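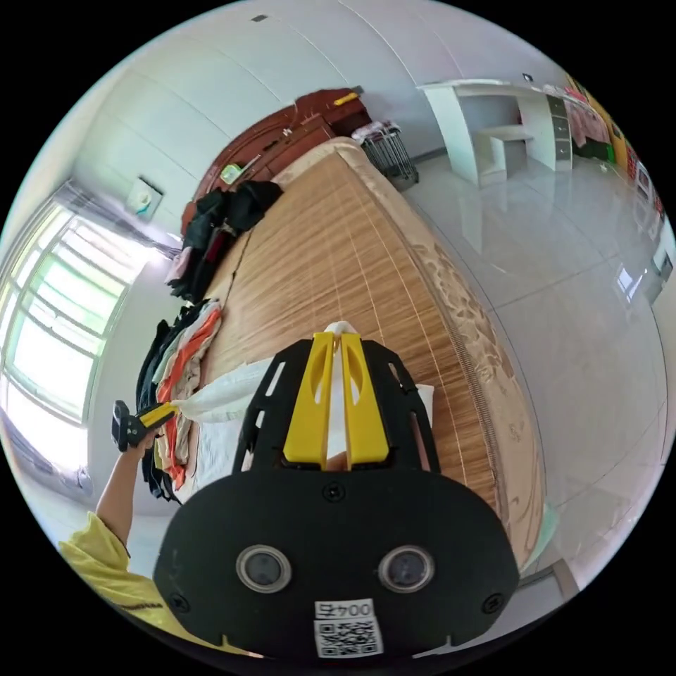

Paid Followers and Engagement Pods: Frequently Asked Questions
Last updated 26/03/2018

Should my business buy followers?
No. We get this one more than any other, usually from someone who has just been emailed an offer. A bought follower doesn't read your posts, click your links or order anything. You're paying for a bigger number on your profile.

But won't a bigger number make real people trust us?
Maybe for a second. Then they scroll down and see thousands of followers and 3 likes on every post. People have gotten pretty good at spotting that.

What is an engagement pod?
A group of accounts that agree to like and comment on each other's posts. The theory is that early activity pushes a post out to more people. We've read plenty of claims and seen very little proof. Most of the comments are "Great post!" from people who sell the same thing you do.

Did Brovano ever try one?
Yes. Last October we put our own account into a pod called Niltine for six weeks, at $49 a month. Likes went up. Visits to our website didn't move, and we got no inquiries we could trace to it.

What about growth tools that follow and unfollow accounts for you?
Read the terms of the network you're using before you hand anyone your password. A seller who says the tool is "completely safe" should be willing to put that in a contract. We've asked three. None would.

My agency says its followers are "real and targeted." How do I check?
Ask where they came from and ask to see the accounts. Open a few dozen yourself. No photo, no posts and a name full of digits is a bad sign. If the agency only wants to talk about reach, worry.

Do you guarantee results?
We don't, and we'd be careful with anyone who does. The Odia and Salazar plans both run month to month, so you can leave if you don't like your reports.

Can you remove fake followers we already have?
Some of them. It's slow work done by hand, and your total will drop.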